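Incident de la cellule virtuelle Gasby

L'incident de la cellule virtuelle Gasby est une défaillance logicielle survenue en avril 2020 dans un environnement de simulation destiné à l'entraînement de bras manipulateurs. Le simulateur, édité par Vumine, servait à préparer le transfert de programmes de préhension vers les cellules réelles de l'intégrateur Egger. Le défaut a conduit à la validation de trajectoires dangereuses, dont l'une a été exécutée sur une machine physique.

Contexte

La cellule Gasby reproduit un poste de manipulation d'objets domestiques : cadres, ustensiles, boîtes et outils à manche. Chaque programme y est soumis à une série de 3000 essais, au cours desquels la position et l'inclinaison des objets varient. Un programme est déclaré apte au transfert lorsqu'aucun effort excessif n'est relevé aux doigts de la pince pendant toute la série.

Les objets plats et rigides posent une difficulté particulière. Leur modèle de collision est très mince, et un pas de calcul trop long permet à un doigt de le traverser sans que le contact soit enregistré.

Déroulement

Lors d'une mise à jour du moteur physique, le pas de calcul a été allongé afin de réduire la durée des campagnes. Les objets minces ont alors cessé d'opposer une résistance dans certaines orientations. Les efforts mesurés restant nuls, le logiciel de contrôle a classé ces essais parmi les réussites.
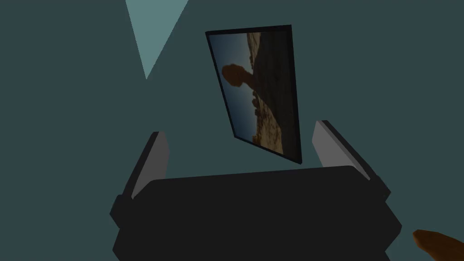

Vue de simulation : pince ouverte, doigts écartés, et cadre à photographie présenté en position inclinée.

Le programme consacré aux cadres a ainsi été transféré chez Egger sans réserve. Au troisième cycle sur la machine réelle, le bras a poursuivi sa descente après le contact et a écrasé un cadre contre le plan de travail. Le verre s'est brisé et l'un des doigts de la pince a été faussé. L'arrêt d'urgence a été actionné par l'opérateur. Aucun blessé n'a été signalé, la zone étant fermée par une enceinte grillagée.

Analyse

L'examen technique, confié au bureau Sonidau, a retenu 2 causes principales. La première est l'absence de détection continue des collisions pour les objets de faible épaisseur. La seconde tient au critère de validation, qui ne distinguait pas un effort nul dû à l'absence de contact d'un effort nul dû à une interpénétration des modèles.

Le rapport relève également que le limiteur d'effort de la machine réelle avait été réglé sur les valeurs issues de la simulation. Le seuil était donc trop élevé pour interrompre le mouvement à temps. Les images de contrôle enregistrées pendant la campagne n'avaient pas été relues avant le transfert.

Suites

Vumine a rétabli l'ancien pas de calcul, puis diffusé un correctif le dimanche 27 septembre 2020. Celui-ci impose une épaisseur de collision minimale et interrompt tout essai dans lequel un doigt pénètre un objet. Les programmes validés avec la version défectueuse ont été retirés.

Egger exige depuis lors 30 cycles à vitesse réduite avant toute mise en service, avec un seuil d'effort établi sur la machine elle-même. La relecture des images fait désormais partie du dossier de transfert.

Voir aussi

Détection de collision
Préhenseur
Sécurité des machines
Transfert simulation-réalité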